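Vudmont Storage Box with Lift-Off Lid, 30 Liters
Item no. 369
Home > Storage > Boxes and Lids > Vudmont

Available in: light blue, clear
Lid: clear, with pegs
Sold by: Vatwood Household Supply, Rindville

Product information

The Vudmont box is a plastic box for the home, the sewing room, the garage shelf and the small shop. It holds 30 liters when the lid is on. The lid turns on small pegs at one long side and it can also be taken off completely, so you can use the box as an open tray during the work and as a closed box in the night. We have this box in our assortment since many years and it is the one which customers come back for when they need a second and a third.

The walls are straight on the inside for most of the height and become a little more narrow at the bottom. For this reason empty boxes go one into another and take little room when they are not in use. Please take the lids off before you put the boxes together like this. The lids are stored standing, next to the boxes, like books.

The corners are rounded inside and outside. Flour, sand, beads and sewing pins do not stay in the corner and you can wipe it with one finger and a cloth.

What it is good for

Fabric and yarn. Wool which is kept with the lid closed stays free from dust. The box is not airtight, so for protection against moths we advise an additional bag with zipper for every kind of wool, and some lavender or cedar between the bags.

Children's toys. The inside has no sharp edges. The lid does not lock, and a child can push it open from the inside, but the box is not a toy and children should not sit in it or on it.

Winter clothes. Fold sweaters flat and put the heavy ones at the bottom. One box takes the sweaters of one adult person, if this person is reasonable with sweaters.

Paper and documents. Folders in letter size can stand in the box or lie flat. Legal size folders must lie flat. For paper in a basement please use also a small bag of drying salt and change it every season.

Pet food in its original bag. Put the whole bag inside, roll the top and close the lid. We do not recommend to pour the food directly into the box, as the fat from the food goes into the plastic with time and the smell stays.

Tools and car things. Possible, but pay attention to the weight. See the next part.

What it is not good for

The box is not intended for liquids. It will hold water for some time, for example when you soak a curtain, but the rim was not made for carrying a full box of water and it will bend in your hands.

It is not intended for the oven, the microwave or for hot ashes. The material is good up to 70 degrees Celsius. In a car behind glass in July it can come near to this, and a loaded box can change its shape a little. When it is cold again the new shape stays.

Do not use it outdoors through the whole year. Sunlight makes the clear type yellow first. The light-blue type becomes more pale, but it takes longer until you notice it.

Weight and stacking

Closed boxes can be put one on top of another, up to 4 high, if the heaviest is on the floor and the floor is level. The raised rails of the lid keep the next box in its position. With books or tools inside we advise two boxes high and no more.

Please do not stand on the lid. We write this because we are asked it at the counter almost every week, and the answer is the same for all our lids.

For lifting, hold the box with both hands under the rim at the short sides. The rim is rolled to the outside and has no sharp edge. When the box is full of heavy things, put one hand under the bottom.

How to put on the lid

1. Hold the lid upright over the long side of the box, with the pegs toward you.
2. Put the pegs on the places in the rim and press with your thumbs, beginning with the peg in the middle and then the outer ones.
3. Lower the lid slowly. It should lie flat on all sides.

If one corner stands up, a peg is not in its place. Open the lid again and press on this peg. It is not necessary to use force, and a tool should never be used. In winter, when the box comes from a cold garage, let it stand in the room for one hour before you take the lid off or put it on. Cold plastic is less flexible and pegs can break.

To remove the lid, open it until it stands almost upright and pull it up, first at one end and then at the other.

Cleaning

Warm water, a soft cloth and a little dish soap are enough. Dry the lid directly after washing, otherwise the water leaves spots between the ribs, which are easy to see on clear plastic.

Labels from paper can be removed with cooking oil. Put a few drops on the label, wait for the length of a cup of tea, and rub with the cloth. After this wash the oil away with soap. Please do not use nail polish remover or thinner. They make the surface dull and this cannot be repaired.

If the box smells, fill the bottom with baking soda, close the lid and leave it until the next day. Afterward leave the box open near a window.

Dishwasher: the lid no, the box also no. Some customers do it and write us that it works. We still do not recommend it.

Labeling, some advice from the shop

Many people buy boxes in order to have order, and after half a year they open every box to find one thing. A label on the short side helps more than a label on the lid, as lids are exchanged between boxes and labels go with them. Write what is inside and write also the room where the box belongs. Masking tape and a thick pen are sufficient. If you like it more beautiful, we have card holders with adhesive back from Dong, in white and in gray, in packs for a whole shelf.

Colors can be used as well. One customer keeps everything for summer in light blue and everything for winter in clear. Another one uses light blue for the things which she lends to neighbors, so that she recognizes her box when it comes home.

Spare parts

Lids are available separately. A single peg cannot be replaced, as it is molded together with the lid. If you have a lid with a broken peg, it can still be used as a loose lid and it lies well on the rim. For stacking we recommend a lid with all pegs.

The lid of the Vudmont box does not fit on boxes from other makers, even if the size looks the same. Please bring your box or a photo of the rim to the shop if you are not sure. We are glad to compare.

Questions which we receive often

Is the light blue the same as on the older boxes?
It is very near. If the new box stands directly beside one which was years in the sun, you will see a difference.

Can I drill holes in it?
Yes, with a small wood drill, slowly, and with a piece of wood behind. Start with some distance from the corners. With a hole the box cannot be returned.

Can I plant in it?
For a season, yes, if there are holes for the water. Fill it at the place where it will stay, since wet soil is too heavy for the rim.

Does it fit under a bed?
Under a high bed frame. For a normal bed we advise the flat box from the same series, which has the same lid material but a different rim.

Do you sell it without a lid?
Only in the shop, when we have boxes left over from lid exchanges. Please call before you make the trip.

Ordering and delivery

You can order on this page or by telephone. Boxes which are ordered together are sent nested, with the lids in a separate carton. The two cartons sometimes do not arrive on the same day. Please wait one working day before you write to us that a lid is missing.

Pickup in Rindville is possible during opening hours. On Wednesday the loading door at the side street is open until the evening, and this is the most comfortable moment for larger orders.

Returns: unused boxes are taken back with the receipt. We also exchange a box which was damaged on the way. Send us a photo of the damage and of the carton, and keep the carton until you have our answer.

For schools and shops which need a larger quantity, please write to Jingyi Zou in our order office and say the color, the number of boxes and if you need lids for all of them. You receive an offer in writing.

Pictures 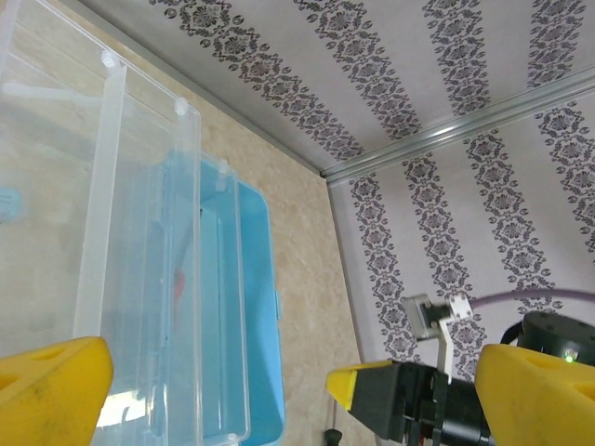
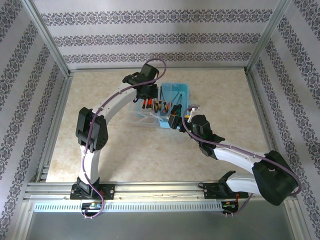
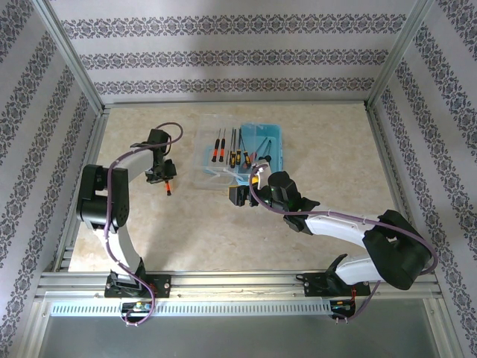 First picture: clear lid and light-blue container, close view. Second and third picture: beige work surface, walls with damask pattern.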